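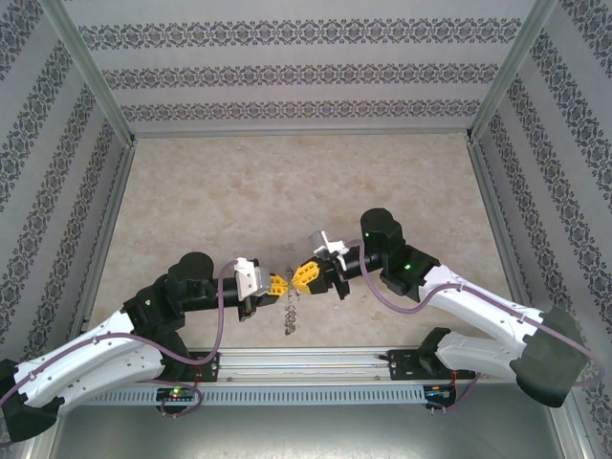

Dark grey damask bands on a pale grey-lilac paper, with the same decoration carried onto the side walls.

Print this article | E-mail this article

By Darius Ciobanu

Emanuel Nistor has hung wallpaper in Mikholm for 30 years, and most of his time on a job goes to measuring. He works alone, mainly in older apartments, and takes on paper with printed borders or horizontal bands that other hangers turn down. We spoke in May at his workshop, where he was trimming rolls for a stairwell.

Banded papers are priced higher than plain ones to install, and I asked him to account for the difference.

"A small floral will forgive you," he said. "If the ceiling drops half an inch across the room, you lose half an inch of flowers and it doesn't show. A band is a line. The eye compares it with the ceiling, the baseboard and the window head, and those three are never parallel in an old building."

His first step is a level line around the whole room, struck with a laser and then checked with a water level. He keeps the water level for rooms with a chimney breast, where the laser has to be moved and each move adds a small error. In the last apartment he papered, the floor fell nine millimeters between the door and the far corner. He records such figures on a sheet for each wall, along with the plumb of every corner at top, middle and bottom.

The client then has to choose between true level and apparent level. Nistor defines the second as a line that splits the error between floor and ceiling. For a band high on the wall he usually follows the ceiling. For a band near the baseboard he follows the floor, provided the fall is gradual. "With several bands on one wall you can't do both," he said. "The distance between them is printed. So you pick the one people will look at, and you tell the client in writing which one it is."

Corners take up the rest of the planning. He does not wrap a full width of paper around an inside corner. The strip is cut so that a quarter inch turns onto the next wall, and the following strip is hung to a fresh plumb line and laps over the turn. With a repeating motif this loses a sliver of the design. On a medallion pattern he tries to place the loss in the scrollwork between medallions, and this decides where the first strip in the room goes.

"I lay the room out backward from the worst corner," he said. "Usually that's the one facing the door."

Quantities follow from the repeat. He gave the stairwell job as an example: the paper is a Gokska heavyweight with a long repeat, and the usable yield from each roll is four strips. The remainder at the end of a roll goes over doors or gets used for testing paste. He orders one roll above the calculated number, all from a single batch, and opens every roll before cutting any of them. Batch numbers match more reliably than they did when he started, but he still unrolls a yard of each side by side in daylight.

On paste he was brief. He uses a ready-mixed clear adhesive for nonwoven papers, applied to the wall, and a starch paste for traditional papers, applied to the back and left to soak. Soaking time is written on the back of each strip in pencil. A strip that has soaked longer than its neighbor will be wider, and on a banded paper the motif will no longer meet at the seam.

Separate borders are another matter. Nistor prefers them for rooms that are badly out of level, because the border can be moved independently of the ground. He objects to pasting a border over fresh paper. The ground should dry first, and vinyl needs an overlap adhesive. At outlets and switches he shuts off the circuit, removes the plate, papers across and cuts an X from the center.

I asked about dark inks. He wipes paste off the face with a damp sponge, never rubbing, and changes the water after each strip. Some dark greys burnish if a seam roller is run over them, leaving a shiny track visible from the side. He uses a soft brush there and accepts a slower pace.

His estimate for the stairwell ran to 810 in labor, with paper billed separately. The client, a Mr. Karimi, had received a lower figure elsewhere. "The lower figure didn't have a scaffold in it," Nistor said. "I asked him to check."

He had two more walls to measure before the plasterer returned, and went back to his trimming table.

Print this article | E-mail this article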